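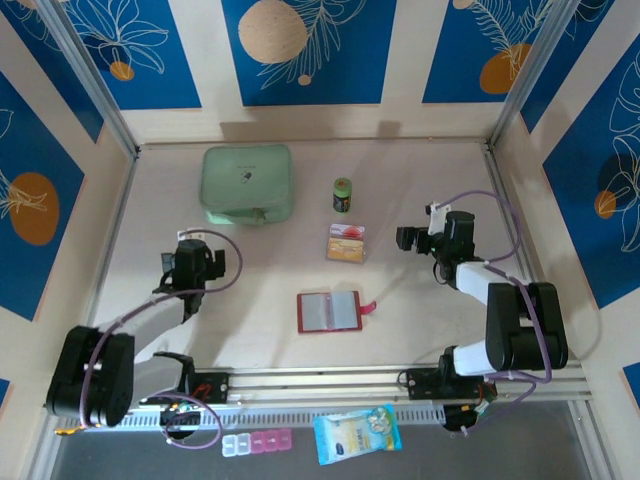 A parent told us at the first open evening that the noise in the Grarthorpe dining hall was the reason her son ate his lunch in the hallway, and that she doubted a few panels would change it. Two other comments that night said much the same thing. We wrote them down and used them as the starting point for this report.

1. Background

The dining hall is a long room with a hard floor, bare painted walls and a flat ceiling. It seats 556 students over two lunch periods. Sound bounces between the walls, people talk louder to be heard, and the level keeps climbing until the bell. Our class was asked to look at low-cost ways to bring it down.

2. Method

We took readings with a borrowed sound level meter at six spots, all at seated ear height. Readings were taken in both lunch periods for two weeks in March. We also handed out 50 short surveys. The questions covered where students sit, whether they can hear the person across from them, and whether they ever leave early.

For the trial we hung fabric-covered panels on the long wall by the Bermúdez Street entrance. The filling was felt offcuts from Skondska. We left the opposite wall bare so we could compare the two sides.

3. Results

The spots nearest the panels were quieter than before. The middle of the room changed very little. The spot by the tray return did not change at all, and most of the noise there comes from plates and the dishwasher hatch.

The surveys were mixed. Students on the panel side said talking was easier. Several students on the bare side had not noticed the panels were up. One wrote, "It's still loud but less sharp."

4. Problems

The meter battery died on a Monday and we lost that day's second lunch. The hanging strips from Jotov were too short and had to be doubled up. We did not measure with the room empty, and we should have done that first.

5. Next steps

We would like to cover part of the ceiling and put rubber mats at the tray return, then repeat the readings at the same spots. The survey also needs a question about which lunch period the student has.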